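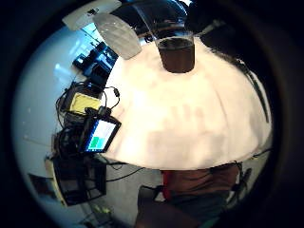 圆桌上的杯子,桌布左侧是显示屏和线缆

阅读时间:7 分钟

发往:机器人社邮件列表
主题:回复:倒饮料项目的数据,这周到底录什么
日期:2026 年 9 月

各位好:

先把上一封原文引在下面,后面逐条回。

> 大家好,我是硬件组的。
> 上次例会说要把"拿杯子"这个动作录到 500 条,再去 Gesum 杯报名。我们组有几个问题想先问清楚:
> 1. 500 条是全部用满杯,还是空杯也算?
> 2. 桌布要不要撤掉?有人说白桌布反光,也有人说留着才像真的餐桌。
> 3. 手持夹爪的那根线太短,绕过桌子以后人只能站在一侧。能不能换长的?
> 4. Jarman 那块采集板发热,连续录到后面会掉帧。是板子的问题还是我们脚本的问题?
> 5. 新来的同学什么时候可以上手录?
> 另外活动室的桌子是借的,用完要归位,请排班的同学记得。

下面是答复。

第一条,杯子。500 条指的是合格的条数,录坏的不算。满杯和空杯都要,满杯 220 条,半杯 220 条,空杯 60 条。空杯少录一些,去年的模型就是空杯太多,遇到满杯时抬手太快,洒了一桌。Gesum 杯今年的规则写的是"杯中有液体",没有写多少,所以满杯和半杯各占一半比较稳。液体颜色也要换着来,深色饮料和清水都录。透明杯装清水最难认,不要全部留到最后一天。

第二条,桌布。留着。比赛场地发的通知里说桌面有布,颜色未定。我们现在用白的,下一批换深色。桌布不用拉得很平,有点皱没有关系,但杯底下面那一块要平,不然杯子会歪。每录完一组,把杯子挪一个位置,靠边、靠中间、靠近杂物的地方都要有。桌上有别的东西不用专门清走,模型以后遇到的桌子也不会是干净的。

第三条,线。已经向器材室申请了加长线,还没有批下来。在此之前,录的人站在桌子一侧,旁边的人负责理线,走动时把线提起来。地上的线请靠墙走,横着拉过地面的地方贴胶带。上周有人绊了一下,显示屏差点带下来,人没事,但那一组数据全废了。如果需要换边,先停录,拔线,绕过去,再接上。不要从桌子下面钻。

第四条,发热和掉帧。两个问题都有。脚本那边,原来的写法是每一帧都同步存盘,软件组已经改成先放内存、一条录完再写,更新放在共享盘的 Burkmont 文件夹里,请各组重新拉一次。板子那边,连续录 60 条以后停一停,等外壳凉下来再继续。散热片已经买了,到了以后硬件组统一装。装之前不要自己拆壳,螺丝很容易滑丝。

判断有没有掉帧,看录完以后生成的日志最后一行,丢帧数不是 0 就重录。不要只凭显示屏上的状态判断,那个状态只表示正在录,不表示录得完整。

第五条,新同学。这周就可以来。第一次来先看,第二次做理线和换杯子,第三次上手录。上手之前先在空桌上练十条,练习的数据存到 practice 目录,别和正式数据混在一起。上学期混过一次,清理花了两个晚上。

关于动作本身,再说几点,老同学也请看一下:

- 每条从杯子进入画面开始,到杯子放稳、夹爪松开退后为止。松开以后多停一秒再按结束。
- 夹杯身中间偏下的位置。夹杯口会把软塑料杯捏变形,满杯的时候一定洒。
- 速度保持一致。人累了以后会越来越快,觉得累就换人。
- 镜头是鱼眼的,画面边上的东西会弯,杯子尽量放在中间一带再夹。偏一点可以,贴到黑边就不要了。
- 洒了就停,先擦桌子,再擦夹爪,最后检查接头。饮料干在夹爪的橡胶面上会发黏,下一条杯子放不下来。
- 旁边坐着的同学入镜没有关系,但不要伸手到桌面上。手入镜的那一条请标 "hand",后面统一筛掉。

文件命名还是老规矩:日期、组号、杯子状态、序号,中间用下划线。杯子状态写 full、half、empty,不要写中文,标注工具读中文文件名会出错。每天录完由当天最后走的人上传,上传完在群里说一声条数。

标注方面,Grodier 那个标注工具的账号还剩几个空位,想参加标注的回这封邮件。标注不需要会编程,只要把抓住和松开的时间点标准。每条由两个人各标一遍,两遍相差超过五帧就找第三个人看。

进度上,到昨天为止合格的是 100 条,全部是满杯。也就是说半杯和空杯还一条都没有,这周请先补半杯。按现在的速度,月底录完问题不大,前提是周三那一班有人。那一班现在只有一个人,录和理线不能同时做,请有空的同学补上。

报名表需要指导老师签字,我会统一去找。参赛队名还没有定,有想法的直接回邮件,这周定下来。队员名单以实际录过数据或者写过代码的为准,只报了名没来过的先不写进去。

最后,活动室的桌椅用完归位,桌布叠好放回柜子,没喝完的饮料倒掉再走。电源关总开关之前先把采集板正常关机,直接断电已经坏过一张存储卡。

有问题回列表,不要单独私信我,同样的问题通常不止一个人有。

软件组

----
分享 6 评论 5

评论

半杯的标准是什么?目测到杯子一半就行,还是要量?我们组两个人倒出来差很多。

> 回复楼上:目测就行,差一些反而好。明显不到三分之一的就归到 empty 以外单独放,先别上传。

新脚本拉下来了,连着录没有再掉帧。就是每条结束后要等几秒才能录下一条,第一次用的时候以为死机了。

周三那班我可以来,下课以后到,可能晚十分钟。我没录过,能先理线吗?

> 可以,来了直接找当班的人。胶带在显示器旁边的盒子里,用完放回去。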